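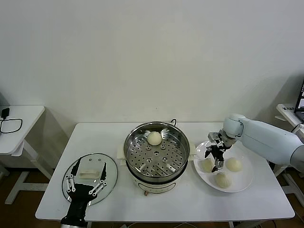 Are we still doing the street dumpling night in September? We are, on the Cherkaoui Lane end of the block, and the rest of these notes are mostly me trying to write down how we got there.

Minutes, Drellbridge Neighbours Food Group
Met at 7 pm in Samina's back room. Notes by me, Chanida Mahawong, so blame me for the spelling.

Here: Samina Khattak (chair), Dindo Yap, Kittipong Chareonsuk, me. Pongsak Meesuk came in at twenty past with a bag of mandarins.

Last minutes
Dindo pointed out I'd written that he offered to lend his trailer. He offered to ask his brother-in-law about a trailer, a very different thing. Fixed now, sorry Dindo! Otherwise accepted.

Money
We have $2,000 in the account, all of it from the autumn plant and cake stall. Samina read out the bank letter about the second signature and we all groaned. Kittipong will be the second signature, he just has to go in with his licence. I asked whether we could put some aside for next year and everybody said let's see what's left after September, fair enough.

Where on the street
This took ages. I'd been keen on the Follero Park end with the big trees (shade! grass!) but Kittipong walked both spots and reckons the park end slopes more than you'd think, and trestles on a slope with hot broth on them made a few of us go quiet. The Cherkaoui Lane end is flat and it's close to the hall taps. Samina likes it too as the neighbours there have already said they're happy to move their cars for the evening. I came round in the end, though I did ask for it to be noted that I still like the trees. Noted.
Agreed: Cherkaoui Lane end, 5 pm to 9 pm.

Council form
Samina has the road closure form half filled in. It wants a sketch map with the barriers marked and she says her drawing looks like a plate of noodles, so Pongsak is doing it on his computer. The form also asks for expected numbers. Last year we had 100 people and ran out of pork filling before dark, and there was a fairly lively chat over whether we should say more this time. We've put 100 again on the form and will cook for extra. Dindo wasn't sure that's how forms are meant to work.

Food
Kittipong is doing the pork and cabbage, same as last year. Pongsak wants to do prawn and I said only if he's also in charge of the eskies, and he said yes to that before I'd finished the sentence. I'm on buns, red bean and a plain one for the little kids. Samina is doing a lentil filling and made the point that the vegetarian table got shoved down next to the bins last time. It'll go first in line this year, nearest the lane.

Long talk about sauces. Dindo's chilli oil is lovely but it needs a label with some actual warning on it. He's offered to make a mild one as well and we all pretended to believe him.

Everyone cooking needs to send Samina a full ingredients list for the allergy cards. Nuts and sesame especially, please. I'll type them up and Pongsak can print them at work in large letters.

Hire gear
The quote from Cedell Hire is for 8 trestles and two marquees. It's dearer than last year and the delivery fee is new. Dindo is going to ring and ask whether we can pick the trestles up ourselves (see trailer, above). If they won't budge we'll take the quote as is, because I really don't want to go back to borrowed card tables. One of those folded up on me with a full tray on it and I'm still not over it.

Flyers
Kittipong's nephew can get 2,000 printed cheaply, which sounded great until Samina asked who was going to deliver them. Silence. We'll get a smaller run, he's finding out the price, and put a few up at the library and the swimming pool.

Other bits
Music: the school ukulele group is keen, half an hour, early on.
Rubbish: still need somebody for the green bins. I've asked my neighbour.
Pongsak asked about a tea urn. Samina thinks the hall has one in the cupboard under the stage and will have a look.

To do
Samina: council form, urn, allergy lists
Pongsak: map, eskies, printing the cards
Dindo: Cedell, brother-in-law, mild (mild!) chilli oil
Kittipong: bank, flyer price
Me: ukulele group, green bins, type up cards

Finished at ten to nine. Next one is at Kittipong's, same time, and he says to come round the side as the front door is sticking.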